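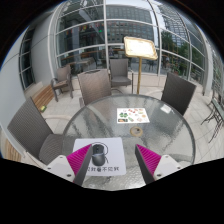
Derndale Wine Growers' Group
Minutes of the June meeting

Chair: Osian Craddock
Meeting opened at 7:10 p.m. A quorum was present. Apologies were received from the Spahić vineyard for the first half of the meeting.

1. Minutes of the last meeting
Accepted with one correction. Under item 4, "white blend" should read "rosé." The corrected copy will go in the binder.

2. Shared press
The Presex bladder press is due for a new membrane before harvest. The supplier quoted two options. The meeting preferred the heavier one, although it takes longer to arrive. The order is to be placed this week so the press can be tested with water in August.
Members were reminded that the press must be rinsed and drained the same day it is used. Last fall it was left with skins in the tray on two occasions. A cleaning charge was suggested. No vote was taken, and it will come back next month.
Booking order for harvest will be by expected pick date, as before. Dates should be sent to the chair by the end of July and can be changed later if there is a free slot.

3. Group red blend
Bench samples from barrel were tasted before the meeting. Sample B was preferred by most of those present. Comments: good dark fruit, a little short, oak already strong enough. Sample A was thought thin. Sample C had a slight smell of struck match, and the barrel it came from will be racked and tasted again before it is used in anything.
Moved and seconded that the blend be based on Sample B, with a small addition of petite sirah to be decided at a second bench trial. Carried, one against.
Bottling is planned for 173 cases. Spahić asked that the petite sirah be checked for free sulfur first. Agreed.

4. Bottles and labels
Judotow can supply the same bottle as last year, but the punt is slightly deeper and the old dividers may not fit. Osian will ask for one sample case before we commit.
Label proof: the vintage needs to be larger and the alcohol statement moved to the front. The paper stock is fine. There was a long discussion about the color of the capsule. Dark green was chosen by 8 votes to 5.

5. Vineyard reports
Bloom finished evenly on the lower blocks. The hill blocks ran late and fruit set is patchy in the zinfandel. Powdery mildew was found on one row by the creek and has been sprayed. Members with rows next to it should check the undersides of leaves and open up the canopy on the morning side.
Gophers again. Traps are in the pump shed; please sign them out.

6. Tasting day
Tickets are to be held at $18, including the glass. The rental company needs a final number for glasses, and 400 was agreed. Each grower may pour up to three wines. No barrel samples this year. Water and crackers to be bought by the group, cheese still undecided.

7. Other business
The hydrometer borrowed from the lab bench has not come back. Please look in your cars.

Meeting closed at 8:55 p.m. The next meeting is in July, same room.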